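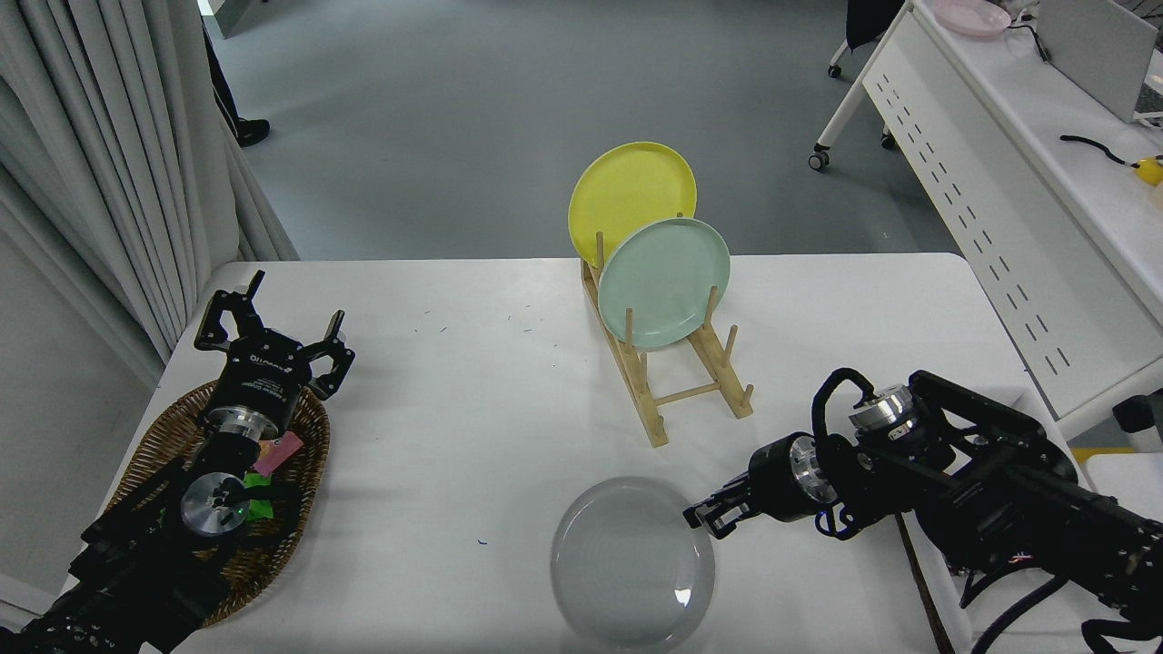 Page last changed: March

Hovum wooden dish rack, small size

I don't trust wooden dish racks. Wood and water have never gotten along in my kitchen, and the last one I owned (a Tinberg, since thrown out) grew a gray fuzz along the bottom rail before the year was up. So I came to the Hovum expecting to write a short, grumpy page.

It is pale wood, slats and round pegs, with side rails that slope down toward the front and a crossbar low down between them. The shop page makes a lot of the slope. Supposedly it helps the water run off. I tipped 75 ml over a clean plate to see, and most of it ended up under the rack, same as with any other. There is no tray. Put a towel down or wipe the table.

Plates stand up well enough. The yellow one and the mint green one sit one behind the other, and the front one leans a little, which is how every plate I have tried in it behaves. The pegs are thin and I would like them closer together. Heavy stoneware makes me nervous in it. My Barros dinner plates weigh over 700 grams each and I have stopped putting them in. With light everyday plates I have no complaint.

The gray see-through plate is from a Joltow set and I use it for snacks. Its rim is smooth and a bit slippery to handle with soapy fingers, so I load it last.

Cups? No. Bowls, sort of, if they are shallow. Forks and spoons have nowhere to go at all. I keep a woven basket at the left end of the table for odds and ends, and a rack at this price should have come with something of the kind.

As for the fuzz, I've had the rack 2 months and there is none yet. The wood has gone slightly rough where the pegs meet the slats, and I sanded one spot by hand. The leaflet says to oil it now and then. I have done so once and doubt I'll keep it up.

It has had 181 mostly glowing reviews on the shop's own site, and I can't join in. Fine for one or two people with light plates. If you cook for a family, get a wire one with a tray and spend less.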